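My Monday jam kitchen check, with comments (I run through this before every batch, coffee in hand!)

Jars - all 23 looked over for chips. One had a nick on the rim, so out it went. OK.
Lids - new flats only, please! OK.
Canner rack - a bit wobbly. I bent the foot back, but Ishbel Urquhart has a spare and I may beg for it.
Fruit - rinse, pick over, toss anything soft. OK.
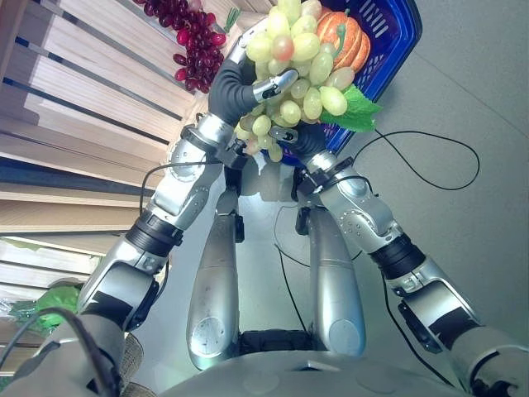 Green grapes, with the blue basket behind.

Thermometer - read low in boiling water again. NOT OK, new one on my list.
Headspace tool - found it (behind the flour, of course). OK.
Timer - set for 10 minutes, rang just fine. I'm at low altitude, so check your own chart!
Stove area - towels moved well away from the burners, pot handles turned in. OK.

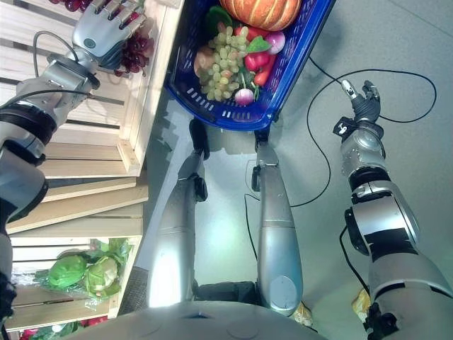

Dark red grapes by the crates.

Seals - press every lid the next morning. Anything that pops goes in the fridge and gets eaten first - my toast is ready!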